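Wearable Sensors and Falls on Hospital Wards: Is the Evidence Good Enough?

Project report by Shayne Tautahi
7 October 2021

1. Why I chose this question

Companies that sell wearable sensors to hospitals make a large claim. They say a small device on the wrist or hip can tell staff that a patient is about to get out of bed and may fall. I started this project expecting to write about how the technology works. After a fortnight of reading I was more interested in whether it works at all, and who has checked.

My question became: do bed-exit alerts from wearable sensors reduce falls on general wards, or do they mainly produce more alerts?

2. What I looked at

I searched two library databases and followed up the reference lists of anything useful. This gave me 37 papers and reports. Many described a prototype and never tested it on a patient, so they told me nothing about falls. After removing these, and the ones I could not get in full, I was left with 18.

I also read the product literature for two systems, Fudix and Cumix. Both brochures use the word "proven" on the first page. The Fudix brochure gives no source for it. The Cumix one points to a trial at Dahlgren, a rehabilitation unit, and the trial report is written by the firm's own staff. That does not make it wrong, but I would want somebody else to repeat it.

3. What the studies measure

The first problem is that "accuracy" means different things in different papers. In most of the lab studies, healthy young adults pretended to get out of bed. They did it when told to, on a mattress with nothing else on it. Real patients shuffle, sit half up to reach for a glass, turn over and change their minds. A system that is trained on tidy movements will look clever when it is tested on more tidy movements. 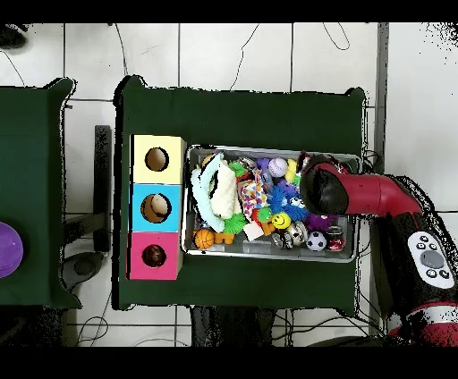
The second problem is what gets left out. Only 3 of the ward studies reported how many alerts were false, and none of those said how long staff took to respond. Without that, a fall rate on its own is hard to read. If a nurse is at the other end of the corridor when the alert sounds, a correct warning may be of little use to the patient.

The Utosberg study is the one I trust most. It compared wards with and without sensors over the same period, and it published its drop-outs. Falls went down on the sensor wards, but they went down on the ordinary wards as well. The authors suggest that staff everywhere became more careful once they knew falls were being recorded. I think they are probably right, and it makes me doubt the before-and-after studies, which had no comparison ward.

4. Limits of this report

I am not trained in statistics and I took the published figures as given. I read only papers in English. I had hoped to talk to ward staff, but could not arrange it in time — a real gap, as they are the people who have to live with the alarms.

5. What I think now

I would not tell a hospital to buy either system on the evidence I found. I would not tell it that the idea is useless either. The sensors do seem able to pick up movement. Whether picking it up prevents a fall is a separate question, and most of the papers slide from one to the other without saying so.

A fair test would need comparison wards, a count of false alerts, response times, and authors with no stake in the product. Until there are more studies of that kind, I would treat the brochures as advertising and ask what the same money would do if it were spent on night staff.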